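Minutes of the Clostby Home Tinkerers, 18th July
Taken by Araceli Magaña, so blame me for the spelling

We got going late again because the projector wouldn't talk to my laptop, and then it would. Minutes from the February meeting were read (well, skimmed) and approved with one fix: the shop we ordered the bearings from is Sandberg, and I had typed Sandburg all the way through. Sorry, Sandberg.

Money first. We have $682 in the account. Dues stay at $23 for the year. There was some grumbling about paying $40 for the extension cords, but they're long and they're orange and we voted yes.

Then the main item, which took up most of the evening: can a machine do an ordinary chore yet, and would any of us let one loose in our own kitchen? I'd picked mugs and spoons as the place to start, and I put up two views from the same tabletop so we'd all be arguing about the same thing.
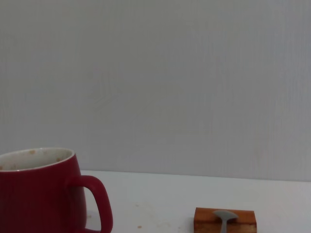

Red mug, little gray spoon, wooden block. The arm comes into the other one.
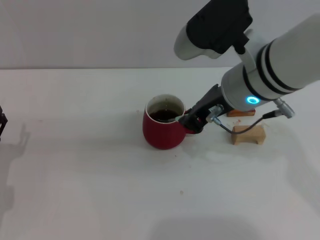 I went first and said my bit, that a kitchen is much harder than a factory because nothing in it stays put. My dishwasher has been "doing the dishes" for years and I still do the loading, the unloading and the scraping. The washing was the easy part! If somebody sold me an arm that only emptied the top rack, slowly, overnight, I would clear a shelf for it tomorrow.

The Lanix folks (three of them came, good to see you all) said the shop floor isn't as far ahead as people think. Their machines are great at the same part in the same tray. Tip the tray, or mix in a part from another bin, and a person has to walk over. They figure sweeping and moving totes are done well enough now, and that sorting returns is still a job for hands.

We went back and forth on laundry for a good long while. Most of the room thinks folding will come before ironing. I said neither one will beat finding the missing sock. Somebody asked about spills and who mops up when the machine is the one that spilled, and we didn't settle that, but it's a fair question and I've put it down for next time.

Show of hands on "would you leave it running while you're out of the house?" Yes, 8. I didn't write down the no votes, but there were a lot more of those.

To do before we meet again:
I'll write to Lodley and ask if we can come see their packing line, and whether we can bring kids.
Everybody picks one chore at home and writes out every single step of it, including the dull ones. Making coffee is taken, that's mine.
Lanix will bring the tote mover if it fits in the van.

Snacks next time are on the back row. We closed up once the chairs were stacked, which we did by hand.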